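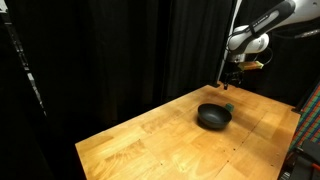

Fingers low at the back of the table, green block behind the bowl.

Putach notebook, April, evening

Worked on the approach move tonight. The old version came down at a slant from the right, and with the bowl this close the path only worked if the block was well clear of the rim. Rewrote it as two moves: travel level to a point straight above the block, then drop vertically. The retreat is the same thing in reverse. Speed is limited to 60 percent for travel and much less for the drop.

Bowl is 140 mm across the rim by the calipers, block is 31 mm on a side. I had been using the figures from Bernd's drawing, and his bowl is the older, narrower one. Both numbers are now in the settings file at the top, with units. Please change them there and leave the script alone.

Table height was off too. I touched off on the wood near the front and again at the far corner and got different readings, so the top isn't level. Shimmed one leg with cardboard for the time being. Cyrill has proper leveling feet at home and will bring them. Until they're on, redo the touch-off before running anything, and do it near the bowl, since that's where the error matters.

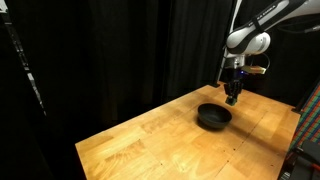 Green block in the grip, bowl to the left.

Grip force: started at the value Lieselotte wrote on the whiteboard and went down in small steps. With too much force the block twists a little as the fingers close, and then it sits crooked for the place move. The lower setting is saved as "block soft". I left "block hard" in the list so the old scripts still load.

Cable on the wrist still wants a longer loop. When the last joint turns past halfway the cable pulls tight — not enough to stop the arm, but I don't want it working like that all week. Added to the parts order with Voß together with spare hook-and-loop ties.

Fondgate (Ludger's logging script) now writes the joint angles and the gripper width into the same file. It used to make separate files and the clocks drifted apart. Old logs need his converter, which is in the tools folder.

Still open:
- leveling feet
- longer cable loop at the wrist
- place move over the rim, currently hard-coded for the old bowl
- ask Benedikt whether the Sandus mount drawing has the hole spacing in inches
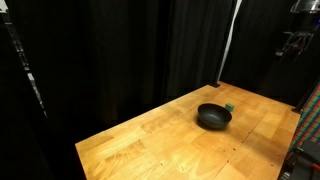
Can I move the bowl without teaching all the points again?
Only the bowl point has to be taught again, as long as the table hasn't shifted. The approach and retreat heights are stored relative to it, so they follow along. Run the first pass slow and keep a hand on the stop button.

Shut down, arm parked, controller off at the wall.

Recent entries
Touch-off procedure, second try
Fondgate: one log file
Gripper pads, rubber or bare
Mount plate from Sandus
Parts list for Voß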